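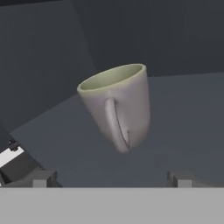
TORKOSWOOD, 2024-03-16 - Hulleck, which supplies planning and budgeting services to buyers of handling equipment, has opened its simulation-first purchasing scheme to small and mid-sized sites. Under the scheme a customer may test a proposed robot cell in software before placing an order for arms, grippers or guarding. Items are modelled in simple form, down to a plain grey mug with a handle and a tapered body, and the space between the fingers of a parallel gripper can be checked against each one. The results go into a written equipment plan that the customer may use with any supplier.

The scheme covers 16 standard handling tasks, among them picking up, placing, turning and opening. For each task the plan lists the gripper type, finger stroke, reach, payload and floor area needed. It also gives a budget line for spares, operator training and yearly servicing, three items that Hulleck finds are often left out of a first request for funds.

Customers supply a parts list of up to 125 items. Hulleck returns the plan within two budget review periods, together with a list of any items that the proposed gripper is not expected to handle. Such items may be moved to a second gripper, left as manual work or removed from the purchase.
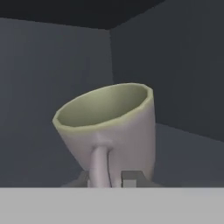
Dovhaniuk, which took part in the trial of the scheme, said that the plan had changed the order in which it intended to buy. The company had first set aside funds for the arm and left the gripper until later; it has now reversed this, and added that it would have liked the servicing costs to be shown by quarter. Hulleck has included a quarterly table in the current version.

The trial used 1,025 simulated runs at the Nirville office. Hulleck notes that simulated results are a guide to sizing and do not replace acceptance tests on installed equipment. Friction, cable routing and wear on finger pads are not fully covered by the models, and the plan marks these points for checking on site. 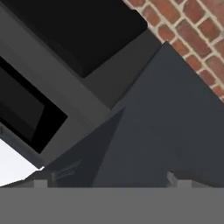 Simulated gripper in front of a dark appliance, with a brick wall behind.

The scheme is sold at a fixed fee per cell, with no charge for one revision of the parts list. Places are limited to 100 cells in the first year. Applications for the first intake close in October, and sites planning more than one cell should submit a separate parts list for each.

Hulleck is based in Torkoswood and has a second office in Nirville.

TAGS: equipment planning, grippers, simulation, capital budgets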